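May, gone 11 at night

Knackered. Choir tonight, the long one. Bus from Andcombe 19 minutes late so missed the warm up completely, crept in at the back with the altos glaring. Still can't get the run in the second piece. Fine at home, fine in the bath, gone the second anyone stands next to me.

Khalil Haddad has the solo. Glad really. Bit sore too. He came over at tea to ask how I breathe in the long phrase, which was kind, or he was being polite, can't tell with him.

Concert is at Surkarell now, hall there is bigger but echoes like a swimming pool. 149 tickets gone. Must get black shoes reheeled, must ring Mum, must find the folder wiht the Latin in it. Mulcahy wants us all off copy by the end of the month. No chance. I know the first page and the amen.

Walked home the river way. Smell of wild garlic all along the bottom path, and somebody practising trumpet with the window open, same four bars over and over. Felt better after that.

Toast for supper. Rent went out. Bed, up at six for teh early shift and my throat's gone scratchy. Honey tomorrow.
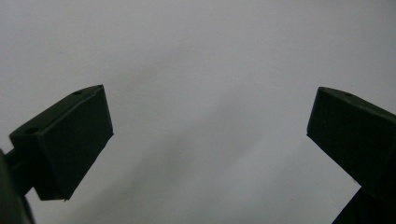
Two dark green gripper fingers, wide open, pale background.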